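How to test whether a robot can do a kitchen chore

Clearing bread off a table into a bowl is a good first chore to try. It is easy to set up, the parts cost little, and it tells you more about a two-armed machine than most demo videos will. This page covers the table, the task and the scoring. It assumes your arms are already mounted and calibrated. If they aren't, do the Siklow arm setup first and come back.

What you need

A table the arms can reach across without stretching
A cutting mat with a printed grid
One bowl, wide enough for a roll to lie flat
Two pieces of bread in different shapes, one long and one round
A score sheet

Set up the table

Lay the mat square to the table edge and tape down the corners. Put the bowl in the middle, within reach of both hands. Write down its grid position, and write down where each piece of bread starts as well. You will want those squares later when a run goes wrong and you need to repeat it.

Keep the two pieces of bread different. A long roll has to be gripped across its width, and a machine that handles it well may still push a round bun along the mat.
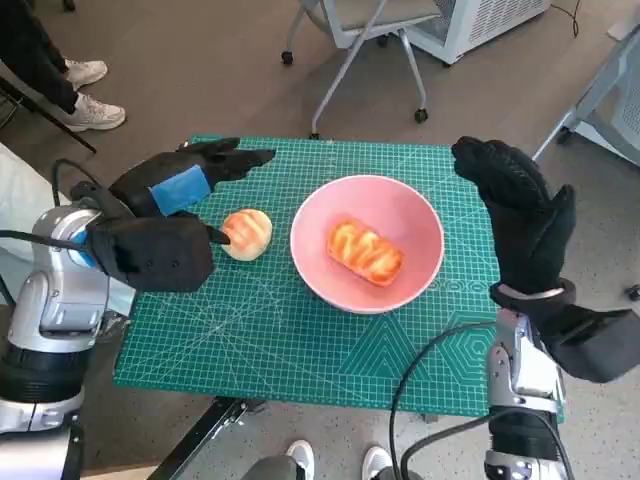
Mawuli Dankwa
Test lead, Vindar home tasks group

Write the task as one sentence

Ours reads: "Both pieces of bread end up in the bowl, and the bowl is still upright." A person who has never seen the robot should be able to look at the table and say yes or no.

Leave out anything about how the hands should move. We used to require the left hand for anything left of the bowl. It made the scoring slow and told us nothing about whether the chore got done, so we dropped it in May.

Run the test

1. Start with the arms clear of the bread. Say "go" out loud and start the timer.

2. Let the machine work for 2 minutes. Keep your hands off the table. If something rolls to the floor, leave it there and let the run finish.

3. Watch the first touch. Most failures on our sheets begin here – a fingertip meets the bread low on one side and pushes it before the other finger closes. Note which piece it was and which way it moved.

4. Check the wrist camera view after each run. From the head camera a grip can look fine when only one finger is touching. 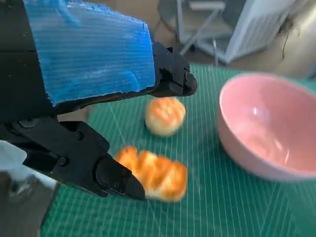
5. Put everything back on its starting squares. Replace bread that has been crushed or torn, as a flattened roll is easier to pick up and will raise your score.

6. Repeat until you have 50 runs. Then move the bowl to a new spot and do 50 more, for 100 in all.

Scoring

Give one point for each piece in the bowl and zero for a piece anywhere else. Resting on the rim counts as zero. Keep a separate column for damage, with "none," "marked" and "torn" as the only entries. Miklós Dobos keeps the blank sheet in the Skarnen folder under "table tasks."

So can it do the chore?

On a fixed layout, often yes. Move the bowl a few squares or turn the long roll sideways and the numbers drop. I have 3,865 logged runs across all our table tasks, and I would not yet leave a machine alone with a real breakfast table. It is slow, and it still needs a person close by to reset things.

For a shop counter, where the same tray sits in the same place all day, I am more hopeful. The Ayaaba layout is the one to try next if that is your case. It uses this same task with a flat tray in place of the bowl, and steps 1 to 6 don't change.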